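Horko Push
Softwaremodul für Schiebe- und Sortieraufgaben mit Stabwerkzeug

Hersteller: Dumano
Artikelgruppe: Steuerung und Planung
Stand: 2023-06-15

Horko Push plant und regelt Bewegungen, bei denen ein Roboterarm kleine Teile auf einer ebenen Fläche verschiebt, ohne sie zu greifen. Das Modul läuft als Erweiterung der Horko-Laufzeit und ist auch einzeln lizenzierbar.

Funktionsumfang

Die Objekterkennung arbeitet mit einer fest montierten Farbkamera. Sie liefert für jedes Teil Farbe, Grundform und Lage in der Ebene. Mitgeliefert werden Modelle für Würfel, Zylinder, Dreieck-, Sechseck-, Stern- und Herzprismen. Eigene Formen werden als STL-Datei eingelesen; der Import läuft über Cimport und setzt eine geschlossene Oberfläche voraus.

Der Planer berechnet Schubrichtung, Kontaktpunkt und Weglänge. Teile, die aneinanderliegen, behandelt er zunächst als Gruppe und sucht einen Schub, der sie trennt. Nach jedem Schub wird neu gemessen und der restliche Plan angepasst. Die Planungszeit ist auf 200 ms je Schub begrenzt. Wird in dieser Zeit keine Lösung gefunden, fährt das Werkzeug auf die Wartehöhe und das Modul meldet den Zustand PLAN_LEER.

Zielvorgaben können als Koordinaten, als Zone oder als Relation angegeben werden, zum Beispiel „roter Stern links vom grünen Zylinder“. Die Auswertung von Relationen ist seit der Version vom April enthalten.

Einrichtung

Benötigt wird eine ebene Arbeitsfläche mit bekannter Lage zum Roboterfuß. Bei Brettern und Platten auf einem Lochtisch genügt es, die Ecken mit der Werkzeugspitze anzufahren. Die Wartehöhe der Spitze ist ab Werk auf 15 mm über der Fläche eingestellt, der kleinste zulässige Wert beträgt 5 mm. Fugen zwischen Planken können als Linien eingetragen werden, damit die Erkennung sie nicht als Objektkanten wertet.
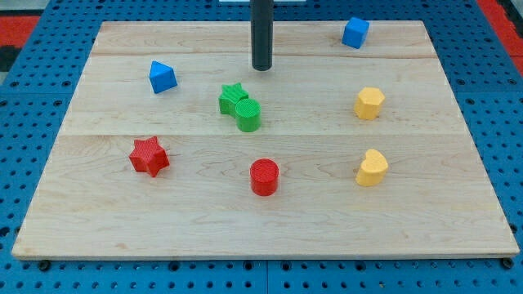 Für Stabwerkzeuge mit runder Spitze ist ein Kontaktmodell hinterlegt. Durchmesser und Länge werden in der Werkzeugtabelle eingetragen. Bei anderen Spitzenformen muss die Reibung neu bestimmt werden; der Assistent führt dafür neun Probeschübe aus.

Schnittstellen

Python und C++, dazu ein Treiber für Steuerungen von Frandsen. Protokolle werden je Schub mit Bild, Plan und gemessener Endlage gespeichert.

Lieferung

Download mit Lizenzdatei, Handbuch auf Deutsch und Englisch.
Technische Fragen: Birthe Toft
Lizenzen und Angebote: Vibeke Snorradóttir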